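Folding Laundry, and Whether a Machine Will Ever Do It for You
Seritz Home Notes – Laundry & Linens

Every August, when the school clothes come out and the pile on the bed gets taller than the headboard, I get the same letter in several different handwritings. Is there a machine yet? Can I buy something that folds? I love these letters, and I wish I had a more exciting reply, but for most of us it's still no, with a few cheerful maybes.

Let me start with what machines do well, so I don't sound like a grump. They wash, they dry, they wring. A robot vacuum will do a flat floor nicely if you pick up the socks first (which is the hard part of the job, if you ask me!). And in a commercial laundry, a flatwork ironer will press and fold sheet after sheet without a complaint. I toured a little place called Stelow Linen some years back, where they told me they put through 295 sheets before lunch, and I came home feeling very sorry for my own ironing board.

But a sheet is a rectangle, and it goes in the same way each time. A sweater has sleeves and a neck and a front and a back, and it lands in a different heap whenever you drop it. You and I find the shoulders by feel, half asleep, with the radio on. A machine has to work out which bit of red fabric is the sleeve and which is just a fold in the middle, and then take hold of one layer without grabbing the one underneath. Knits make it worse, as they stretch wherever you pull them. 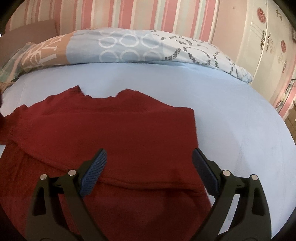
Dark red knit spread on the bed, grippers open, neckline at the far side.

Spreading a garment out flat is where a good fold begins, for a machine or for a person, and it's the step we all skip. So while we wait for our metal helpers, my way with a sweater goes like this:

Clear a patch of bed and push the duvet right to the back. A smooth fitted sheet is a better surface than a table, to my mind, because the knit doesn't skate about on it.

Lay the sweater face down and pat it from the middle outward. Don't tug! Patting takes out the ripples and leaves the shape alone.

Fold one side in toward the center, then lay the sleeve back down along the fold. Do the same on the other side. You should have a long strip with the neck at one end.

Bring the hem up in thirds. If your shelves are shallow, like mine, stop at halves and stack the sweaters with the folded edge facing you.

With practice you'll do a basket of 14 pieces in the time it takes the kettle to boil and the tea to steep – well, a generous steep.

Now, about the folding gadgets. I've tried four. The hinged plastic boards are lovely for T-shirts and a little cramped for anything thick. The Sonmont board, which I paid 115 dollars for in a weak moment, has a motor that flips the panels for you, but you still have to lay each shirt on it straight and take it off again. By then you've done most of the work yourself and the motor gets the fun part. It lives under the guest bed now.

What would change my mind? I'd want something that could take a sweater from the bottom of the basket, inside out with one arm tucked in, and sort it out without me standing there. I'd want it to be gentle with cuffs. And I'd want it to leave fitted sheets alone until it had some experience, poor thing, as I've been at those most of my life and mine still come out looking like a dinner roll.

If you have a folding machine at home and you're happy with it, do write and tell me, and please say what it does with hoods. Next month we'll be back to moths and cedar blocks.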